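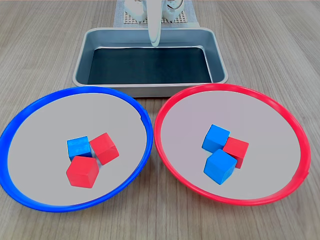

追尾以后画现场草图，越快越好，隔一夜就记混了。三车连环尤其麻烦，谁先碰谁，中间那辆是被推上去的还是自己先撞的，光靠嘴讲讲不清。不会画的先在桌上摆一摆，随便拿三个小木块，像蓝边盘子中间那三块一样紧紧挨着放，就是停下来以后的样子，再一块一块往后挪，倒着推。推顺了再动笔。

更新 3/2/18，补了停车场那段，错字有空再改。

先说清楚，这篇只讲小刮小蹭和低速追尾，人没事的那种。有人受伤，别看了，打急救电话，报警，别搬动伤者。

要准备的东西
纸，A4就行，横着放。
铅笔，橡皮。钢笔最后描。
手机，里面有现场照片。
尺子可有可无，我一般用银行卡的边。
行车记录仪的录像，先拷出来，不然会被循环覆盖掉。这个吃过亏。

第一步 人先安全
双闪打开。人下车，站到护栏外面或者人行道上，别站两车中间。三角牌往后放，放多远看当地规定和路况，高速上要远很多。天黑下雨再远点。后面没放好牌子之前不要低头拍照。

第二步 拍照，挪车之前
能挪的车尽早挪，堵着容易出第二次事故。但是挪之前拍。
远景：前后各一张，要能看到车道线、路口、路牌。
中景：两车（三车）的相对位置，斜着45度那种角度比较好。
近景：碰到的地方，两边都拍，对方的也拍。
地面：刹车印、碎片、漏的油水。
车轮朝向。很多人漏这个，方向盘打没打就看它。
车牌，每辆都要。
拍完自己翻一遍，糊的重拍。不要等回家再看。

第三步 画路
从路开始画，别一上来就画车。
先画路边线，再画车道线，虚线实线要分清楚，这个关系到能不能变道。箭头标行驶方向。北在哪边标一下，不知道就打开手机指南针。路名写上。路口要画信号灯位置，停止线，斑马线。
比例不用准，但是别离谱。车道画得比车窄就没法看了。

第四步 画车
长方形，车头那边加个小三角。编号A、B、C，从前往后。自己的车是哪个字母，旁边写明。
碰撞前的位置用虚线，停下来的位置用实线。两个都要有。只画停下来的位置，人家看不出怎么过去的。
碰撞点打叉。三车的就有两个叉，标上先后，1和2。不确定先后就写“不确定”，别猜。我同事Rommel Samonte去年那次就是在这里猜了，后来录像拿出来和图对不上，来回跑了好几趟，解释半天。

第五步 量距离
有卷尺用卷尺，没有就走步子，一步多长自己平时量一下。量这几个：
车离路边多远
两车之间多远
碎片离最近的车多远
量两个固定点最稳，比如电线杆和井盖，车挪走了还能找回来。树也行，三角牌不行，会被收走。
步量的数字后面写“步量”，别写得跟测绘一样。

第六步 写说明
图旁边写，或者背面写。短句。按时间顺序。只写自己看见的、听见的、自己做的。
比如：
我在右侧车道直行，表上时速40公里左右。
前车减速，我踩刹车。
我停住了，和前车没碰。
随后后面被撞一下，我的车往前，碰到前车。
这样就可以了。不要写“他肯定在看手机”。也不要写“都怪我”，责任由处理的人去定。对方在现场说过什么，原话记下来，加引号，写明是谁说的。
车速记不清就写记不清。

停车场里面怎么画
不少人问。停车场没有正经车道线，参照物就用柱子编号和车位号。比如Jetside地下停车场，柱子上有字母，车位有数字，我那次的图就写“17号车位前，A车倒出，B车由左往右直行”。一句话顶半张图。
倒车的要画两段，起步一个虚线框，倒到一半一个虚线框，不然看不出角度。
柱子挡视线的话柱子要画实心，涂黑。
另外赶紧找管理处问监控，别拖。留多久每家不一样，当天去问最好。去的时候带上时间，精确到分钟，人家才肯翻。Podard商场那边要填单子，带证件。

找证人
路边有人看到的，客气点问一句，留姓名电话。就问愿不愿意留，不愿意算了，别纠缠。证人站在哪里，图上画个小圈，写“证人”。Emrys Gwynne骑车路过，帮我做过一次证，就因为图上标了他站的位置，人家一看就明白他看得到。

常见错误
车画太大，路没地方放了。重画。
左右画反。照着照片画的时候容易反，画完把纸转到行驶方向再核一遍。
没写时间。日期时分都要。
没写天气路面。干、湿、有沙子，一个词就够。
对方签了字你又改图。不要。要改就重画一张，旧的留着，两张都签。
用热敏纸（小票背面）画的，放一阵就没了。

私了的话
有人喜欢现场给钱走人。小划痕双方都同意，可以，但图和字据还是要有。金额写大写，比如2000元写成贰仟元整，写清一次性了结，双方签名，留电话，各拍一张。没有字据的别走。车里零件有没有伤外面看不出来，保险杠回弹以后看着好好的，里面支架断了也有。拿不准就走保险。
还有，现场觉得人没事，第二天脖子疼得也很多，追尾的特别常见。疼就去看，病历留好。所以私了别签得太急。

归档
图、说明、照片、录像放一个文件夹，文件名用日期加路名。纸的那张扫描或者拍平，四个角都要进去，光线均匀点，别有自己手机的影子。原件放好不要给出去，给复印件。
给保险公司打电话之前把图放在手边，对方问什么你照着答，比凭印像说强多了。报案号写在图右上角。

熟了以后全套画下来20分钟。第一次慢点正常，平时在家拿上下班常走的那个路口练一张，车道线画熟了，真碰上手不会抖。

空白模板下次传，横版竖版各一个。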